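Packet in, packet out

Tuesday night, half past six, and the Drilalbridge robotics club is arguing about soup.

Not the eating of it. The picking up. Four students round a laptop, one on the floor with a screwdriver in her teeth, and a pair of arms on the bench that have just dropped the same packet of noodles for the third time. Somebody groans. Somebody else types. Arms go back to the start.

The club has 28 members this year, up from eight when it began. Most are second years. A few are sixth formers who come over on the bus from town and have to leave at ten to nine or they're stuck. It's not part of any course. No marks. You get a key card and a share of the biscuits.

The project is called Mao, which was a cat once, or a joke about a cat, I got two versions. The job sounds like nothing: take groceries off a table, one at a time, and put them in a bag without crushing them. They're doing it for the Gistent, the student contest they missed last year after a gearbox went the week before. This time they mean to turn up.

"Boxes are easy," says Qianru Guo, who runs the Mao team and talks very fast. "Tins are fine. You can do tins in an afternoon. Then someone brings a bag of something and the whole thing falls to bits."

A bag has no proper shape, is the trouble. Shiny, so the software sees lights where there should be edges. Wrinkled, so no two look alike. Grab the middle and the noodles crack. Grab the end and it swings. The team settled on the end in October, after a long weekend of trying everything else, and have spent the weeks since then teaching the thing to be patient about it.

The method is old fashioned and a bit dull. A student drives the arms by hand, the computer records it, and then you do it again. And again. The target was 1000 recorded goes before they would let the software try on its own. They're at 2701 and still going, because the first lot turned out to be rubbish – everyone had been nudging the packet straight with the spare arm without noticing, and the robot had learned to nudge as well. Nudge nudge nudge, never pick.
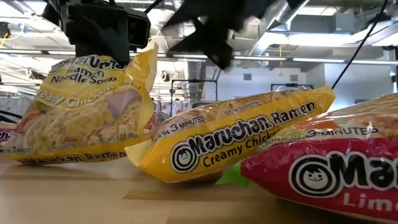 Up by one end: the gripper with a packet of Creamy Chicken, more of them waiting on the table.

Lok-yiu Leung keeps the log. Every go gets a line: who drove, which flavour, what went wrong. The flavour matters more than you'd think. For a while the software was noticeably better at yellow than at red, and it took two evenings to work out that whoever did the shopping had bought mostly yellow. Now there's a rota. The shopping list is taped inside the cupboard door and is checked, Leung tells me, "like a passport".

I asked to have a go. They let me, which was kind. You hold a pair of handles and the arms follow, a fraction behind, and it's like trying to pick up a coin in ski gloves. I got hold of a corner, lifted, felt rather pleased, and let go by mistake. Log entry: "visitor, dropped, fair enough."

Money is tight. The fingertips are from Furus, a small firm two streets away that makes rubber feet for ladders and let the club have a box of offcuts. They wear out quickly. Everything else is begged, printed or left over from somebody's degree project. Guo has a spreadsheet of what the club owes and to who, and doesn't like to open it with guests in the room.

What do they get from it? Leung wanted to do civil engineering and now isn't sure. One of the sixth formers has written her whole university application about fingertips. Another lad, very quiet, told me he mostly likes it when it's late and the thing works twice running and no one wants to be the one to say stop.

By half eight the arms have managed four in a row with the software in charge. Then a miss, then two more good ones. Guo wants to try with the packets overlapping. Leung wants to go home. There's a short debate and the packets get overlapped.

The Gistent heats are in the new year. Before that they need spare cables, a better bag to pack into, and a van, or someone with a van. Anyone with a van should get in touch with the club at Drilalbridge, any Tuesday evening, side door, knock hard becuase the bell's broken.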